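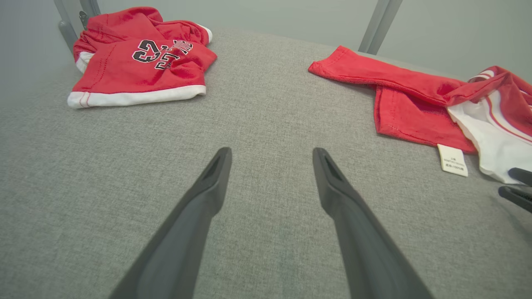

Warnton v Gralness, final quarter

ploteo
Six points up, two minutes left, and we kick it straight down the middle to their tallest bloke. Again. I'm told this is a game plan.

Shim
It is. You hold the ball wide until they push up, then go long. We took 300 marks that way last season, more than anyone in the league.

ploteo
And finished where? Marks across half back don't win you anything.

backpocket260
Shim, the 300 includes the preseason games. I checked.

Shim
Fine, 260 then. Still the most.

ploteo
So the number moves when somebody looks at it. Same as the "crowd of 1000" on Thursday – I was there and I got a park at the gate.

gralness_til_i_die
We won that last quarter, for what it's worth. Your kid on the wing was the only one running.

backpocket260
Agree on the kid. Don't agree we should drop the plan in February.

ploteo
Ask me again after the Gralness rematch. I won't have changed my mind.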